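Prameo 4 review: a small Python web framework for people who don't want a big one
7/12/21

I have been using Prameo for the web side of my work since January, first on a throwaway booking form and then on a proper internal site with logins, file uploads and a reporting page. Version 4 came out while I was halfway through the second one, so I have now done a fresh install, an upgrade and a deployment. I think that is enough to write a fair review.

For anyone who hasn't come across it, Prameo sits between the very small frameworks, where you pick every part yourself, and the large ones that come with everything. You get routing, templates, forms and a database layer. You don't get an admin panel, and there is no built-in user system, although there is an official add-on called Zota that covers most of what people need.

Installation

Installing is one pip command inside a virtual environment. It pulled in 18 packages on my laptop, which is more than I'd like for something that calls itself small, but there were no version clashes. The starter command asks for a project name and a database type, then makes the folders for you. Running the development server straight after that gave me a working page at the first attempt.

On Windows I had to close and reopen the terminal before it could find the prameo command. The install page doesn't mention this and it should.

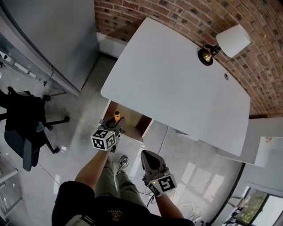 Routes and templates

Routes go in one file by default. I liked this at first and was less keen by the time I had 41 of them. You can split them by folder, and the new loader in version 4 picks them up without being told, but the order it reads them in is alphabetical. If you have a catch-all route in a folder called "archive", it will swallow everything after it. I lost an evening to that.

Templates are good. The syntax will look familiar if you have used any of the usual Python ones, and error messages now give the line number in your template and not in the compiled version. Automatic escaping is on by default. Template reloading is quick, though it sometimes misses a change in an included file and you have to save the parent as well.

The database layer

It handles simple queries well and gets in the way for anything harder. Joins across two tables are fine. For my reporting page I needed grouped totals over several tables and gave up after a while and wrote plain SQL, which Prameo lets you do without any fuss.

Migrations are the weak spot. Renaming a column is treated as dropping one and adding another, so check the generated file before you run it - I mean every time. There is a rename helper, but you have to write it in by hand.
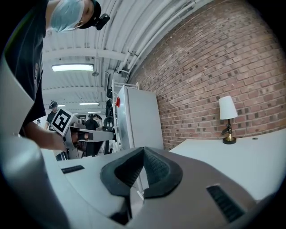
Zota

I used Zota for logins and password resets. Setup took three lines in the settings file and one migration. The default login page is plain and easy to restyle. Permissions are basic: a user has a role, a role has a list of permissions, and that's it. If you need permissions on single records you will be writing them yourself.

Testing and deployment

The test client is simple to use and fast. My suite of 59 tests finishes in the time it takes to switch windows. Each test gets its own database transaction, so nothing leaks from one to the next.

For hosting I tried Anilar first, as they have a ready-made Prameo setup. The site went up without trouble but static files were served with the wrong cache headers until I overrode them in the config. I later moved to an ordinary virtual server and had no such problem.

Documentation

The tutorial is clear and up to date. The reference pages are patchy, and several of the form field options are listed with no explanation at all. I ended up reading the source quite often. It is tidy code, so this was not as bad as it sounds.

Verdict

Good for small and medium sites, particularly if you already know some Python and don't mind writing SQL now and then. I would not pick it for a site with complicated permissions or a database that changes shape every week. I'm keeping it for the internal site and will look at it again when the migration tool is rewritten.

Score: 7 out of 10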